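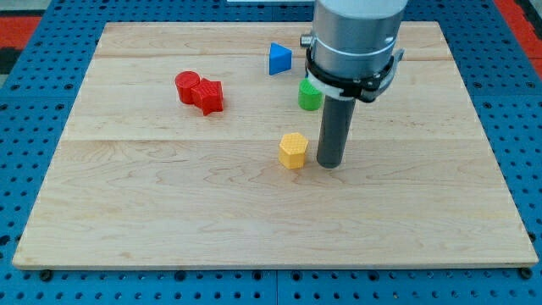 Playing on the Good Board: a morning at the Cirillo workshop in Tridbridge

2020-07-26

I had been meaning to drive over to Tridbridge since May, when a reader wrote to tell me about a woman there who makes boards for small children to play on. Boards! Just boards, flat ones. I figured there had to be more to it, so I called, and she said to come before lunch and wear shoes I didn't mind getting sawdust in.

She has run Cirillo out of the back half of an old feed store for almost 58 months (her count, she keeps the rent slips on a nail). She asked me to leave her name out of this. "Put the shop name," she said. "People only ever call me Cirillo anyway, and that was my dog."

We started with blocks, because a handful of them were lying around and I can't leave blocks alone. I asked why she likes plastic ones, being a wood person.

"Color," she said. "You put a red star on a pale board and a two-year-old can find it from across the room. Put a maple star on a maple board and you've lost it yourself." She likes a mixed bunch, too, a cylinder or two, a triangle, something with points. "If they're all cubes, the kid builds a tower and that's the day. Give them a star and they have to think about where it'll stand."

I tried leaning a star up against a cylinder while she talked. It slid. I tried again and it stayed, and I was more pleased than a grown woman should be.

The boards themselves are strips glued edge to edge, and she leaves the seams where you can see them. I asked if customers mind.

"Some do. I had a man in Pridport send one back over it. But kids use the lines! They park things along them. They'll say this side is the farm and that side is the road. I'm not going to sand away somebody's road."

She was picky about the grain, and we spent a good while tipping one piece back and forth under the window so I could see the swirls come and go. She skips the boards with dark knots, which she says children pick at. The finish is plain oil, 2 coats, wiped back hard so that nothing skids.

A board from her first batch went to a preschool called Skonness, and she told me it came back last year for a fresh coat with crayon all the way along one edge. She left a bit of the crayon on. "The teacher asked where the rest went," she said, laughing. "She wanted it all!"

I asked what she tells parents who want to know what their child is supposed to do with the thing.

"Nothing. Put five blocks on it and go make your coffee."

I bought one, of course. It cost me 108 dollars and it's on my kitchen floor now, with a stapler, three lemons and a toy cow on it.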